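Plarkora letter blocks and wooden tray: small set, lots of use
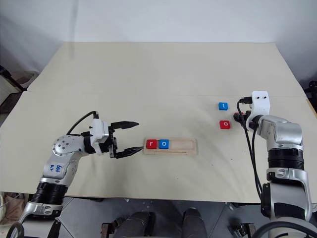 "r" and "o" in the tray, "t" and another "o" still out on the table.

I bought this one Friday in September after my friend Nawal wouldn't stop talking about hers, and okay, she was right! The letters are lowercase (finally!), white on red or blue blocks, and easy to read from across the table. The tray is my favorite part, a long light wood thing with rounded corners and a channel the blocks sit down into, so words stay in a nice straight line. We've done around 54 words so far, mostly animals and snacks.

Gripes? I wish there were more vowels, because we run out of e's fast. And $11 for the add-on letter pack feels steep to me. Shipping took 8 days. I'd still buy it again, and my sister already wants one for her twins.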